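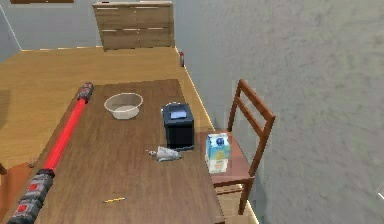
I gave up my allotment in June after years of saying I would. The site is at Heststead, on the far side of the railway, and getting there and back with tools had become a bigger job than the digging.

The plot went to Rhonda Gagnon, who had been on the waiting list long enough to have forgotten she was on it. She took the shed, the water butts and the rhubarb. I kept the good fork and left her the bad one.

What I have now is the strip behind the house, 25 feet long and not very wide. It gets sun until early afternoon. I put in two raised beds and filled them with a mix of bought compost and what was left in my own heap. The compost cost more than a whole year's rent on the allotment, and I'm still annoyed about it.

French beans did well. Courgettes did too well, as they always do. The carrots forked because I hadn't sieved out the stones, and the beetroot bolted in the hot spell while we were away. Garnet McKinnon next door watered for us, but he went by the label on the seed packet and gave everything a splash every other day. It needed a proper soak.

I don't miss the site meetings. I do miss the evenings, when it was quiet and you could do an hour's weeding without the phone. At home I can hear it ringing through the kitchen window, and I usually go in.

The garlic went in last weekend, a bit late. I used cloves saved from the last allotment crop, the ones that hadn't gone soft, and covered them with netting – the blackbirds here pull everything up to see what's under it. Broad beans are next if the ground stays workable. After that there's nothing to do until the seed catalogues come, apart from mending the back gate.

3 comments

Rhonda Gagnon
Rhubarb is fine, I've mulched it. The bad fork has now lost its handle.

Darcy Lemieux
Which broad bean do you sow at this time of year? Mine rotted last winter, but we are on heavy clay.

Raymonde Campbell
Try beetroot again in spring and keep it at the shadier end. Mine only bolts when it dries out.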